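Who does what when a warehouse is automated?

Automation means letting a machine do a job that people used to do. At Drolport, a warehouse, the new machine is a long conveyor belt with a scanner. It is called Tondia.

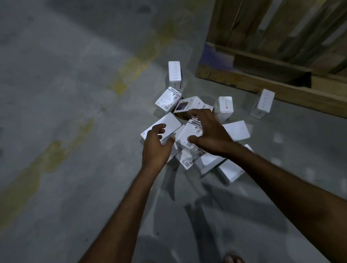 Tondia can sort 2,825 parcels in a shift. The scanner reads a barcode and the belt sends the parcel to one of 4 doors. The belt is good at one thing: moving parcels that are already in a line. White boxes lying in a heap beside a pallet, some flat and some on end, are a different problem. A person can reach in and turn each one until its barcode faces up.

Pallets are also handled by people. A pallet is a wooden platform that goods are stacked on. Its slats have gaps between them, and the wood can be rough – gloves are a good idea.

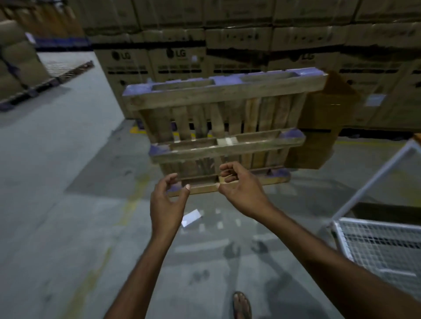
What changes for the workers?

Before Tondia, sorting took up almost 30 hours of the team's week. Now it takes 3. Most of the workers learned new tasks, such as checking labels and clearing jams. Some liked the old work better, as they could talk while they sorted. The belt is noisy.

Picking up small boxes is still done by hand.
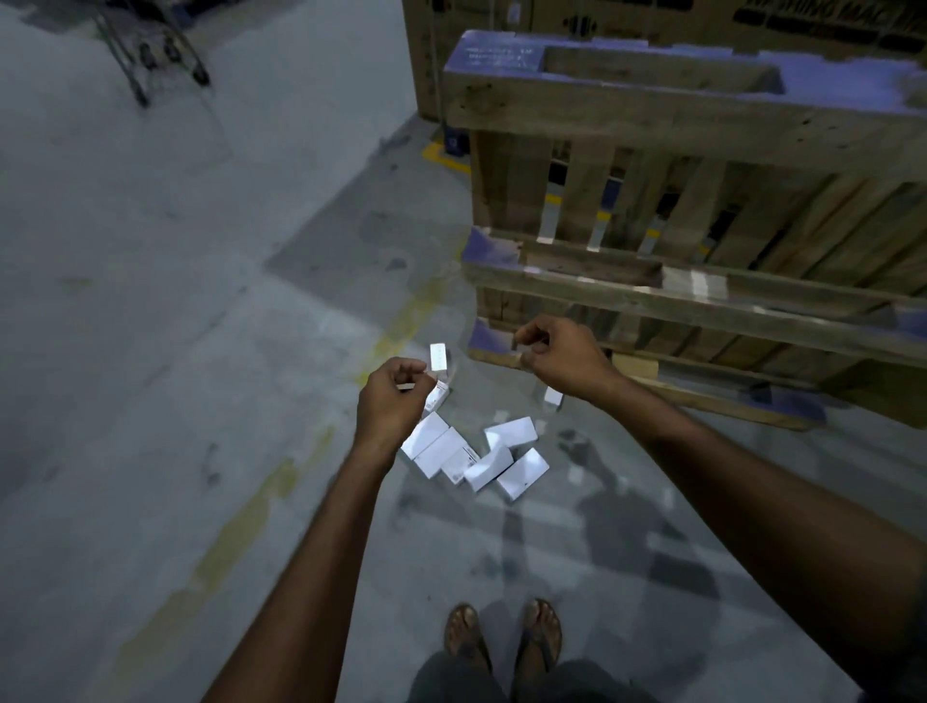 A small white box held between thumb and finger.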